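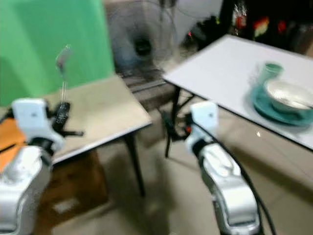
# Willora finger cover kit for two-arm table stations

Sold by Drivirum. Part group: grippers, wear parts.

The Willora kit contains the parts which wear out first on a two-arm table station: the covers of the gripper fingers. It fits the black two-finger gripper and is changed with the gripper on the arm. A person who has done it before needs 30 minutes for one gripper, including the check at the end.

**In the kit**

- 5 textured covers, left finger
- 5 smooth covers, right finger
- Adhesive strip, white, pre-cut
- Screws for the finger base
- One hex key
- Printed card with the steps from this page

The clear fingers are a different part and are not in the kit. Please order them under Vumum clear finger, single piece. Many customers run one arm with clear fingers and the other with black, and it is easy to order the wrong set. Look at the arm before you write the order.

## When to change the covers

We recommend to inspect at every 2,000 grips and to change when you see damage, even if the station still works well. Bowls and cups are kind to the covers. Forks and plates with hard rims are not.

Inspect with the wrist camera first. Open the fingers fully above an empty part of the table, so that the background is plain, and look at the tips and at both side edges.
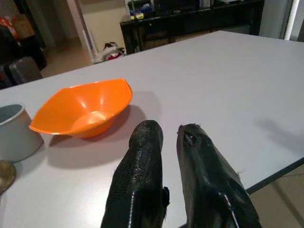
*Fingers open, seen from the wrist camera. Note the notch near the tip of the right finger and the loose fibers on its side edge.*

Loose fibers can be cut with small scissors and the cover stays in use. A notch or a hole at the tip means a new cover. Do not fill it with glue. Glue becomes hard, and a thin handle will then slide on it.

## Before you start

1. Clear the table on the side of the arm you will work on.
2. Move the arm to its rest position from the control screen, and wait until it stands still.
3. Press the emergency stop. Switch off the arm supply and put the tag on the switch.
4. Support the gripper with one hand when you loosen the first screw. The fingers can fall a little to one side.

Pay attention to the wrist cable during this work. It must have enough slack for the full turn of the wrist, but it should not hang so low that the fingers can catch it. On the right arm the black cable leaves near the top of the wrist, and one length goes down the outer side of the silver forearm while another crosses along the front edge of the table. Keep the first one on the outer side when you put everything back. For the second one, turn the wrist slowly by hand and watch if it touches the table edge. If it does, move the clip and not the table.

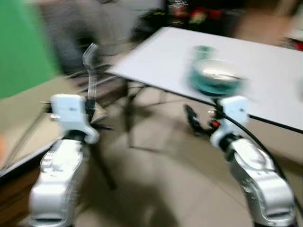 Cover replacement starts at the base of the finger, never at the tip. Loosen the base screws, pull the old cover upward and remove what is left of the adhesive with a plastic scraper. A metal blade makes scratches and the new strip does not hold well on them. The left and right arms are worked on separately, also when both need service. With a station like ours, where the left arm has a tall clear finger and the right one has the black gripper with the small red fitting at the wrist, the kit is used for the right arm only. Leave the red fitting as it is. Put on the new strip, press the cover for 5 minutes with your hand and tighten the screws evenly.

## Check after the change

Switch on, release the stop and close the fingers slowly with nothing between them. The tips should meet without one pushing the other to the side. Then try with one light thing and one thin thing. At our own table we use plastic bowls for the first and a metal fork for the second. A fork shows problems early: its handle is narrow, and a hole or worn patch in the covering near the end of a finger, like the one on the right finger below, is easy to overlook when you only test with cups.
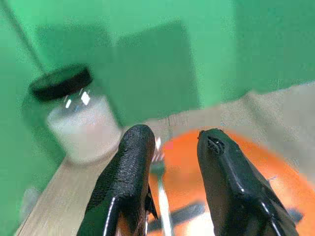
## Orders and questions

The kit is in stock in black only. Delivery of the clear finger takes longer in December, so please plan for it.

For technical questions write to Anjana Rathnayake. For orders and returns write to Graham Pickering, and give the serial number from the plate of the control box - the number on the arm itself is not enough. Customers served through Ashworth should order from Ashworth directly, the kit is the same.

Opened adhesive strips cannot be returned.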